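Cekari: household tips with their sources, where there are any

README, last changed 26 May 2022
Maintainer: Dzintra Sepp

What this is

Cekari is a table of 2,735 household tips copied from local newsletters, church cookbooks and the backs of calendars, mostly from Durnelgate and Skevness. Each row holds one tip, word for word, plus where it was printed and whether I could find any reason to believe it. Usually I couldn't. Nearly 2,000 rows are marked "no source", and I was generous. 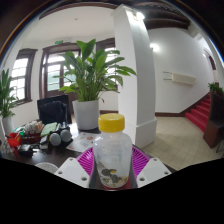 Clear bottle with a yellow screw cap, magenta basket behind.

Files

tips.csv – the tips themselves
sources.csv – publication, issue, page if the page was numbered
claims.csv – what the tip says will happen, in my wording
notes.txt – complaints, mine and other people's

The "topic" column came with the Zacharopoulos scrapbooks and I have kept it, though I don't think much of it. "Kitchen" includes candle wax and shoe polish. "Storage" overlaps with everything. If you plan to build something on topic, re-label it first.

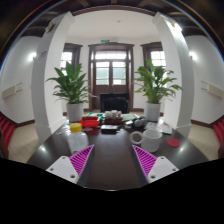
Tips about furniture care are the worst part of the collection. They contradict each other from one issue to the next, and the same writer may praise vinegar in spring and warn against it in July. Very few say what finish they mean. A dark, glossy tabletop like the one in the photo could be varnished, lacquered or something else again, and a tip that just says "rub with oil" is no help in telling them apart. I left the "surface" field blank wherever the writer did.

How tips were rated

0 = no support found
1 = someone says it worked for them
2 = a plausible reason is given
3 = a test is described well enough to repeat

Only 9 rows got a 3. I did the rating alone, so treat the gap between 1 and 2 as one person's mood. A second rater would be welcome, provided they haven't read my ratings first.
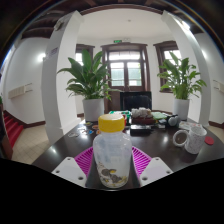
Yellow-capped bottle and speckled mug on a brown table.

Known problems

Duplicates. Newsletters copy each other, and a tip printed in several places looks well supported when it may have one origin. The "same_as" column catches the exact copies. It misses anything that was reworded.

Age. Many tips name cleaning products by nicknames I can't match to anything. I don't guess.

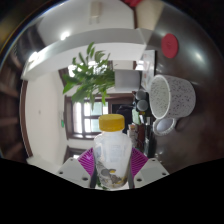

Safety. Some rows suggest mixing things that should never be mixed. They carry the flag "do_not" and stay in, because people who study bad advice need the bad advice. Drop those rows before you show the table to anyone who might try it.

Use

Free for any purpose. Please don't cite Cekari as evidence that a tip works – it only shows that somebody printed it. Corrections go in notes.txt, with the row number and a page reference.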